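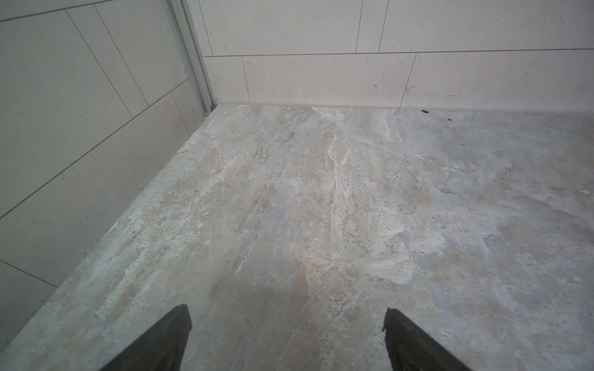

No. 14

I have now attended 16 rehearsals of the Nanirgate community choir and can report that I am still a baritone only in the sense that I am nothing else. Our director, Catrin Kneath, sorted us on the first night by having each of us sing a scale while she looked at the ceiling. She looked at the ceiling for a long time during mine.

The spring program is built on a madrigal printed in 1594, and it has five parts. I didn't know this was a lot. I come from a background of hymns, where you find the tune and hang on, and if you lose it there's usually a large woman in front of you who hasn't. In a madrigal the tune moves. You get it for two bars, you start to enjoy yourself, and then the altos have it and you're going "fa la" on one note like a man testing a doorbell.

I stand next to Borislav Radulović, who sang in a real choir when he was young and counts under his breath in what I assume is Serbian. I've started coming in whenever he hits a certain word. I don't know what number it is. When he missed a week in August with a bad back, the entire left side of the baritones (me) was silent until page three.

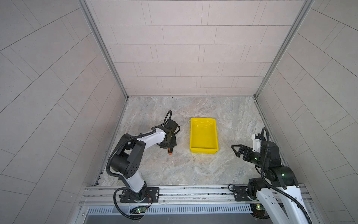

Then there's the matter of the folder. Everyone else has a black one with little elastic strings inside to hold the pages. Mine is a green binder from my old job at Cestell, with the word "Invoices" on the spine, and the rings snap shut with a noise you can hear from the parking lot. Catrin has asked me, kindly, to do my page turns during the loud parts. The loud parts and the page turns don't line up anywhere. I've resorted to memorizing the last line of each page so I can turn early, and as a result I know seven last lines very well and not much of what comes before them.

My wife says I hum in the car now. She also says it's always the same note. I told her that was the baritone part, and she asked when the rest of it was coming.

We sing it for an audience at 7:30, and we've been told to wear black and eat something light beforehand. I own one black shirt. It was bought for a funeral and fits like it.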